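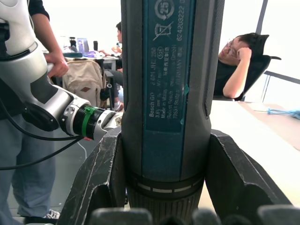
Teun Vermeulen wrote to us after the March issue that he does not agree with our advice about small tools with a battery inside. He has repaired such things at his kitchen table for many years, and in his opinion we were too quick to say "bring it to the collection point." Very often, he writes, only the battery is tired and the rest could work for another long time.

We have read his letter twice and we think he is partly right. So we want to make the advice more exact.

The crossed-out bin on a label means that the tool must not go in the household trash. It does not say that the tool is finished. Before you bring something away, please ask the maker or a repair shop if a new battery can be put in. Have the model number ready when you call, it is usually in the small print on the label. The shop Woltomik in Hirkham looks at small tools without an appointment and asks 2 euros for the check, which you get back if you let them do the repair.

On one point we stay with our first opinion. If a battery is swollen, leaks or smells strange, do not open the tool and do not charge it again. Put it outside, away from things that can burn, and call the Drerkwood depot for instructions. A fire in a garbage truck last winter made 4,000 euros of damage, and it started with one battery in a normal gray bag.

The depot also asked us to mention that loose batteries should have tape over the contacts. Normal clear tape is good enough. The box for them has moved and stands now to the left of the entrance, next to the one for lamps.

Teun offered to write a short piece about how to store tools over the winter, and we were glad to say yes. It will be in the next issue. Other letters on this subject are welcome too, also if they are angry.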